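A Small Airfield on a Gray Morning

November 21, 2020

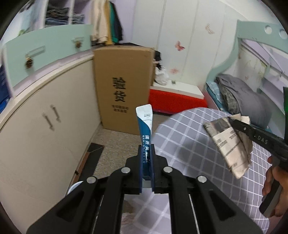 Toothpaste, newspaper, and two grippers, one marked DAS.

I have been meaning to write up our trip to the Engelhardt fly-in since September, and here I am with Thanksgiving breathing down my neck and the notes still on the back of a gas receipt. So, a cup of tea, and let's get on with it.

For those of you who haven't been, Engelhardt is the little grass field past Flotley, the one you can drive by for years and take for a hay meadow. There is a windsock, a row of tin hangars, and a runway that is 3000 feet long if you count the bumpy end. It's nothing like the big shows with the jets and the loudspeakers (I do love those too, earplugs and all). A fly-in is mostly people landing, parking on the grass, and talking about their airplanes until somebody brings them a pancake.

We left the house in the dark and it drizzled all the way through Clurau. I was sure we'd get there and find a wet field with two trucks on it. And for the first hour that's pretty much what we had! The clouds sat right down on the trees, and we stood under the eave of the end hangar with everybody else, looking up every time a truck changed gears on the highway.

Then it lifted a little, and we heard the first one. It was a yellow high-wing two-seater that came over the fence so slowly I thought I could have jogged alongside. The pilot bounced it once, got a polite cheer, and taxied in with the window open, waving. After that they came in steadily, nine of them before lunch, including a pretty red biplane that had flown up from Sodico. Its owner told me the trip was 285 miles with one stop for fuel and one for pie. I asked how cold it gets in the open cockpit, and she showed me three pairs of socks.

What I like best about a day like this is how close they let you get. My dad used to take me to a field much the same when I was small, and he would lift me up so I could see the dials. I got to look into the biplane in September and it smelled just the way I remembered – oil and old leather and a bit of cut grass. I may have stayed there longer than was good manners.

We kept our distance in the food line and ate on the tailgate. There was a jar by the coffee urn for the hangar roof, and word was they had passed the first 100 dollars before the pancakes ran out. I hope they get the thing patched, as I had a steady drip down my collar all morning.

The biplane left at two to beat the next band of rain. She made one low pass down the runway, rocked her wings, and turned south, and we listened until the sound was gone. Then we drove home the long way with the heater on.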